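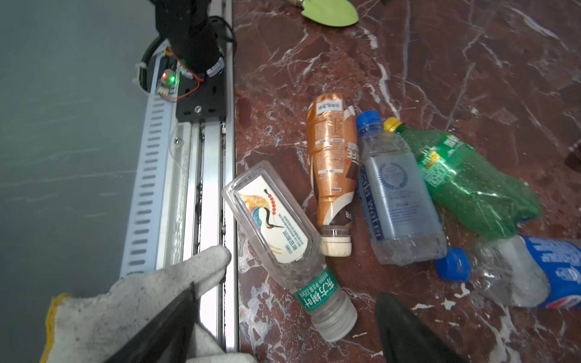 Our project compared how two language institutes, Ala and Nurkum, place new international students in first-year classes. We reviewed 378 placement forms from the June intake. In the speaking task, students describe everyday objects – a clear plastic bottle with a white screw cap, for example – and raters score word choice. Ala's raters disagreed on 42 forms, Nurkum's on 31. Most disagreements involved word order.

2 min read

Contact: Dikeck Student Projects | © 2025 | Back to top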